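5.3 透明容器における把持失敗の分析

本節では、評価実験で発生した失敗のうち、透明容器の把持に関するものを取り上げる。学習には手持ちグリッパで収集したMirkauデータセットの1221件のデモンストレーションを用い、得られた方策Asellを単腕ロボットに実装した。評価は300試行で、このうち39試行が失敗と判定された。失敗の判定基準は、対象物の転倒、搬送中の落下、把持位置への未到達、および安全監視による停止の4種類である。複数の事象が続けて起きた試行では、最初に起きた事象を記録した。

最も多かったのは転倒である。典型的な経過は次のとおりであった。手先が容器に接近し、左右の指が容器を挟む位置に入る。ここで方策は指の閉動作を開始するが、手先の並進がまだ終わっていないため、片側のパッドが先に胴部に触れる。容器はもう一方の指に向かって押され、底面を支点に傾く。中身の少ない容器では傾きが早く、指が閉じきる前に口部がパッドの外へ出た。

手先カメラの映像と関節の記録を照合したところ、閉動作の開始時刻が早すぎる試行では、直前の映像で容器の輪郭が背景に紛れている場合が多かった。ラベル部分は安定して検出されていたものの、ラベルより上の肩部と下の透明部では推定位置が試行中に揺れた。広角レンズの周辺では歪みも加わり、容器が中央から外れるほど左右の指までの距離を誤りやすい。

落下は主に持ち上げの直後に起きた。リブ付きパッドは胴部の変形に追従するが、把持力の指令値は硬い容器と共通であったため、柔らかい容器では胴部がへこみ、接触面が減った。指令値を下げると今度は滑りが増え、単一の値で両方を抑えることはできなかった。

安全監視による停止は、手先が卓面に近づきすぎた試行で生じた。Vitetti社製の監視装置は手首の力が閾値を超えると腕を停止させるが、停止後も指の閉動作だけが継続する不具合があった。原因は、腕とグリッパの停止信号が別系統になっていたことである。試験中の負傷はなかったものの、指の間に手を入れる復旧作業では挟み込みの危険があるため、以後は停止信号を一本化し、グリッパの電源遮断を確認してから対象物を取り除く手順に改めた。

収集時の手先視点を図6に示す。背景には書棚や植物、卓上の小物が写り込んでおり、透明部の見え方は視点によって変わる。

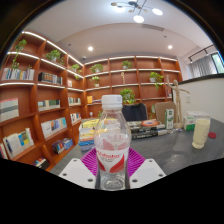
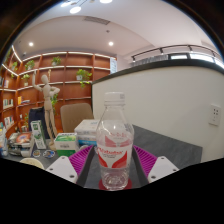 図6 手持ちグリッパの視点から見た透明ボトル。上：ボトルが左右の指の間にある。下：丸い赤色のコースター上のボトル。左右のパッドは内側に傾いているが、まだボトルを押していない。

5.4 対策と残る課題

転倒への対策として、手先の並進速度が閾値を下回るまで閉動作を禁止する条件を実行側に加えた。方策の再学習は行っていない。この条件により早すぎる閉動作は抑えられるが、容器の位置推定そのものが誤っている場合には効果がない。把持力については、Miettinen型の触覚パッドを用いて接触後に指令値を調整する方式を検討している。ただし、現行の指にはパッドの配線を通す空間がなく、指の再設計が必要である。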